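The Bedspread Problem

Wumov has rented out linens since before most of its staff were born. Hotels send their sheets by the truckload, and for those the company has had machines for years: washers the size of a garage, an ironer, a folder that never gets a corner wrong. What the machines have never handled is the other door, where guesthouses and private customers drop off their own bedspreads, quilts and throws. That work is done by hand by 11 people, on tables, one piece at a time.

Since February, part of their week has gone to something else. Wumov signed an agreement with Flirnex, a small automation company, to collect examples of how people pick up, straighten and turn down bedding. The workers do the job with hand-held grippers, one in each hand, and a camera on the tool records what happens. The recordings are meant to train a robot arm to do the same.

Marta Savchuk was the first to sign up. She has worked the hand-finishing tables for most of her adult life and can tell a cotton blend by the sound it makes when she shakes it. "With my hands I don't think," she said. "With these I have to think about every pinch. The first week I dropped everything."

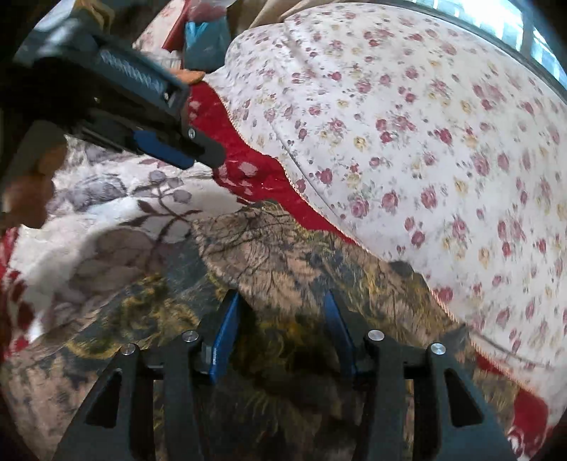
Two grippers beside a rose-print bedspread with a red lace edge.

Much of the recording is done in ordinary rooms, among rugs and bags and whatever else people keep near a bed. Flirnex asked for it that way. A robot trained only on bare tables and white sheets tends to get lost when it meets a pattern, and the bedding that comes through Wumov's second door is almost all pattern.

Edges are the slow part. A plain hem can be taken between two fingers and pulled. Lace has holes and a fringe catches, and a worker who feels a thread give will let go before it tears. The gripper passes on very little of that feeling. Savchuk has learned to take hold farther in, where the cloth is solid, and to leave the trim to follow.

Her pay for recording hours is the same as for finishing, plus a bonus of 4 dollars an hour that the staff asked for and got after two meetings. Some wanted more. They argued that they were being paid once for a skill the company would use for good. Wumov has promised in writing that no one at the tables will lose a job to the system during its first contract, and has said nothing firm about what comes after.

Opinion at the tables is split. The older workers talk about their wrists and shoulders and would gladly hand over the heavy quilts. The younger ones ask what will be left. A few have moved to Flirnex's side of the work - checking recordings, marking the bad grabs - and say it is easier on the back and harder on the eyes.

So far the group has logged 3129 recordings. The arm itself, when it comes, will start on flat throws with no trim. Savchuk expects to keep the lace for a while yet. She has another recording session on Thursday and a stack of quilts to finish first.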